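Workshop notebook, January, Friday

Started on the listing sheet for the Juldale unit, the one Farkas wants leased by spring. The draft came over from Cernuteo at 11 with a cover note saying the numbers were "field verified." I have my doubts. Nobody from their side has signed for the key.

Rentable area on the sheet is 350 square meters. Kevin Mac Suibhne and I ran the laser down the long wall twice and got two different answers, so I am not going to claim ours is better yet. But the sheet counts the stair landing and half the shared loading bay, and I don't see how a tenant pays rent on a landing. Kevin thinks it is standard in these older buildings. Maybe. I'd like to see it written in a lease before I believe it.

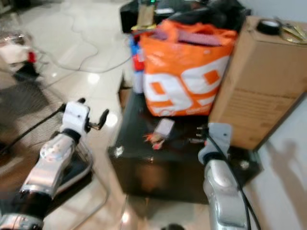
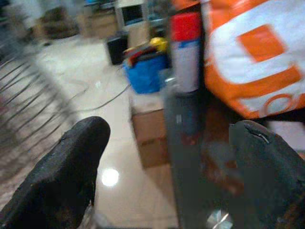
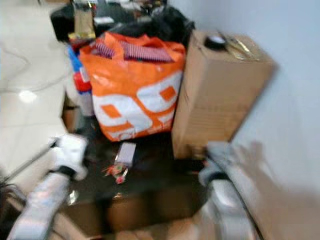 Orange and white bag, three times over.

Parking: the sheet says 40 spaces. That can only work if you include the strip along the fence, and the strip belongs to the Sterwood parcel as far as I can read the plat. Asked Farkas for the easement. Got back a very friendly email with no easement in it.

The pricing tool wants to put us well over the last two leases on that street. It gives extra for "walkable downtown setting" – the map pin is on the wrong side of the rail line. Moved the pin, ran it again, and the figure hardly changed. So what is it weighing? Kevin is going to pull the inputs.

To do:
– remeasure with the tape, landing left out
– ask Cernuteo who did the field check
– hold the sheet until the parking is settled

Farkas will call about the delay. He can have the area figure when we have one that repeats.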